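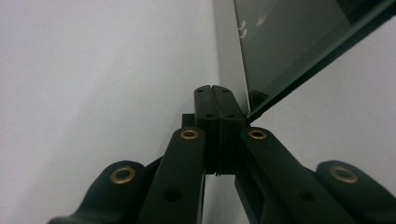 Matt black, close up

Forums > Home & Workshop > Painting and Finishing > Matt or satin for a kitchen table?

New posts | Search | Members | Log in

GemmaClegg
January 16, 2025
Right, I'm finally doing the kitchen table and I'm ridiculously excited about it! Solid old thing from a house clearance in Clevville, top sanded back, legs going matt black. The top is where I'm stuck. I want a pale grey-white and I love how flat and chalky matt looks, but we eat off this table every day and my two are keen on felt tips. Is satin the only sensible answer? Also, has anyone used Drunine primer over old varnish? Hollis have the big tin for £49 and I'd rather not buy it twice.

clive_pilkington
Satin, every time. I did ours in July with a foam roller and it has been a joy. Drunine is lovely stuff, sticks like mad, but leave it two days before you rub it down whatever the tin says. I went in after one and it balled up under the paper.

oldsash
Going to disagree with Clive on the satin. Every wobble in the surface shows when the light comes across it low, and an old table has plenty of wobbles. A proper matt with a decent clear coat on top wears just as well. Mine's had curry on it. Mine's had glue on it. Wipes off.

clive_pilkington
But once you've put a clear coat on you've got a sheen again, haven't you? You may as well have bought satin.

oldsash
Not with a dead flat one. Kotisex do a water-based one that hardly changes the colour at all. Four thin coats, light rub between each, and keep your tea well away from it while you're working.

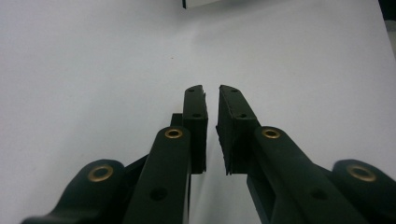

Pale greyish-white top with a tiny dark speck, left of centre

GemmaClegg
Oh, that's the sort of shade I'm after, just off white and a bit cool! The brilliant white sample I tried looked like a fridge door. Tempted by the Kotisex now – does it yellow? I had an oil varnish go the colour of weak tea on a bedside cabinet and I cried a bit.

oldsash
The water-based hasn't on mine. The oil version will, so check the tin.

brackenhill
Can I put in a word for the roller? Everyone argues about paint and then uses a fluffy sleeve. Short pile, damp it first, roll it over masking tape to pull the loose fibres out. Massive difference, and it's so satisfying when the last coat goes down smooth.

clive_pilkington
Yes to the tape trick, brilliant. Still satin though.

GemmaClegg
Ha, thank you all! I'm going to do both on a spare board – matt with the Kotisex on one half, satin on the other – and let the kids loose on it with the pens. Primer goes on tomorrow.

brackenhill
Please put the board up when it's done, and use a red pen. Red is the one that gets you.

Related threads
Filling old screw holes before painting (49 replies)
Colour card swaps, over 300 posts and counting
Chalk paint on pine, yes or no?
Best brush for table legs
Stripping varnish without the smell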